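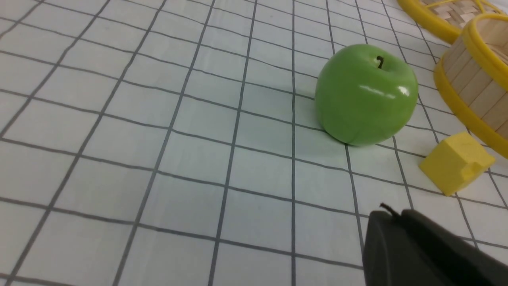

Page 83

Chapter 6
Fruit after harvest

6.1 A living product

An apple goes on living after it has been picked. It takes in oxygen, uses up its stored sugars and acids, and gives off carbon dioxide, water and heat. Growers call this respiration, and the speed at which it happens largely decides how long the fruit will keep.

Temperature has the greatest effect. Fruit left in a warm shed respires several times faster than fruit held just above freezing, and it softens much sooner. Most storage therefore begins with rapid cooling, ideally on the day of picking.

Apples also produce ethylene, a gas that speeds up ripening. One ripe apple can start the process in its neighbours – a fact known to anyone who has put a hard pear in a bag with one.

Skin colour is a poor guide to ripeness on its own. In some varieties the green fades to yellow as the chlorophyll breaks down, while others are still green when ready to eat. Packhouses also test firmness, sugar and starch.

Case study: Dumitville

The growers' store at Dumitville has 3 cold rooms, and the largest holds 900 bins. Its manager, Ingeborg Gasser, samples each room every April, when the last of the crop is sold. We return to her records in section 6.4.

Key terms: respiration, ethylene, chlorophyll, field heat

Before you read on, find out where the apples in your local shop were grown and in which month they were picked. Keep your notes for the activity at the end of the chapter.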